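Open day at the Haldale building, Hollevville
Posted 26/07/2019

We drove over from Ferrand in the morning and got there a few minutes after the doors opened. Parking is behind the building, through the gate on Vernel Street, and the sign for it is small. Leobardo Arellano missed it and went around the block twice.

Entry was free. You sign in at a desk in the hallway and get a paper map of the ground floor with the open rooms marked in yellow. Upstairs was closed except for the talk at noon. The leaflet says the building has 3000 square feet of workroom on the ground floor and that 93 people hold a key card. A monthly card costs 100 dollars and covers everything except the wood shop, which has its own fee and a safety class you have to pass first.

I went mainly to look at how they set up their rooms. We are moving our own group into a bigger space in September and still have not agreed on tables, shelves or where the power should come from.

The wood shop

This was the busiest room and the loudest. Ekkachai Rojanasak was running the table saw and stopped after each cut so people could ask questions. Most of the questions were about dust. They have one extractor and a hose that gets moved from machine to machine, and he said they would like fixed pipes but the quotes were too high. Lumber is stored upright in a rack by the back door with the owner's name on masking tape. Anything without a name goes in the scrap bin after two weeks.

I asked where people leave half-finished work. The answer was a set of metal shelves in the hallway, which we had walked past on the way in. It was full.

The electronics room

Two doors down, past the sewing room. It is smaller than I expected from the map, and with visitors in it there was not much space to turn around. We stayed there longer than anywhere else, partly because Romain Millet was willing to talk about furniture.

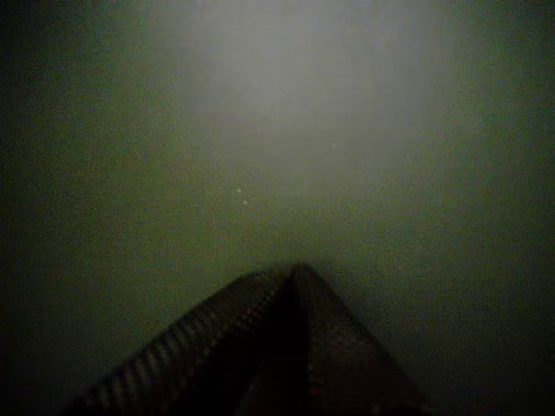 Tables and storage

Romain helped fit out the room. He said they went through three kinds of tabletop before settling on what they have. The first was a white one that showed every mark. The second was too light and shook if anyone leaned on it. He recommends buying the heaviest legs you can afford and saving money on the top.

The large table is black, and I was in two minds about it. It looks tidy and there is no glare from it. Small black parts must be hard to find on it, though. Ysaline Besson, who came with us, liked it a lot and wants one for our place. We will have to talk about that.

Next to it is a second surface where the everyday stuff ends up, the laptop and the mouse and so on, with a shelf of small items close by. Rolls of tape were stacked by the table where you can reach them from a chair. We keep ours in a drawer and never put them back. 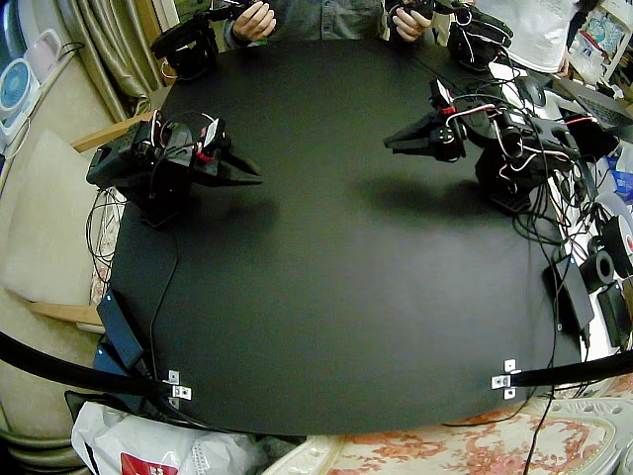

Cables are the part we have argued about most, so I asked about those too. Romain said their plan was to bring power in from one side only and leave the front of each table free for people to sit. In practice the wiring builds up at whichever end is nearest the outlet. Once in a while they take a whole evening, pull everything out and run it again with labels. He gave us the name of the labels they buy – the cloth kind, as the paper ones fall off.

Chairs are a mix of seats that people brought from home. They would like stools that slide under the tables. So would we.

The sewing room and the talk

We saw the sewing room only briefly. There are 5 machines and one very good cutting table, on casters, at a height where you do not have to bend. Leobardo measured it.

The noon talk was given by Rutilio Pacheco, on how the building is run. Key cards, cleaning, who pays when something breaks. It was useful but went on too long, and the room was hot. His slides are supposed to go up on the Haldale site. One point I wrote down: they set aside part of each card fee for replacing furniture, and they started doing that only after the first tables wore out.

Coffee was in the hallway, one dollar a cup in a jar. There was no lunch, so we ate at the bakery across the street and were back in Ferrand by three.

The next open day is planned for spring. I would go again for the wood shop, and get there right at opening – by eleven the hallway was hard to get through. Ysaline has the measurements of the cutting table if anyone wants them.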